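Goodall School Newsletter
20/03/2021

We use cookies to remember your settings. Accept | Manage

Laptops in the upper grades: what changes after spring break

Starting after the break, students in grades nine and ten may take class notes on a laptop or tablet in every subject except math. Until now this was left to each teacher, and students told us the rules were hard to keep track of from one room to the next.

We asked families for their views in November and received 118 replies. Of those, 77 were in favor of letting students choose. The most common worry was spelling and handwriting, followed by games being open during lessons.

Phones are not part of this change. They stay in bags until the final bell.

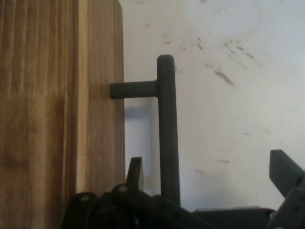
What students will need

Any device that can run a word processor will do. The school has 60 loaner laptops – ask at the front office for a form. Chargers should come from home with a name on them, and batteries should be full in the morning. Teachers can still ask for screens down at any time, and quizzes will stay on paper through June.

Notes should be saved to the student's school account. Each account has room for 300 files, so older work may need to be cleared out first. Ryan Fothergill will run a short help session on this in the library at lunch on the first day back.

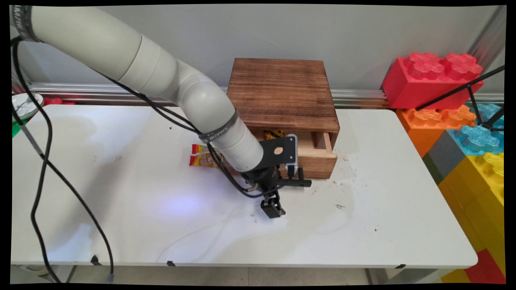 Alasdair Gunn asked whether students who prefer a notebook will be pushed to switch. They will not – paper notes are fine in every class, and handouts will still be printed.

Shares: 6 | Comments: 3

Wuvdale Parent
Can we get the math rule in writing? My son says it only covers geometry.

Marcy
It says every subject except math, so I would read that as all math.

T. Lowe
Glad the loaners are there. Is there a deposit?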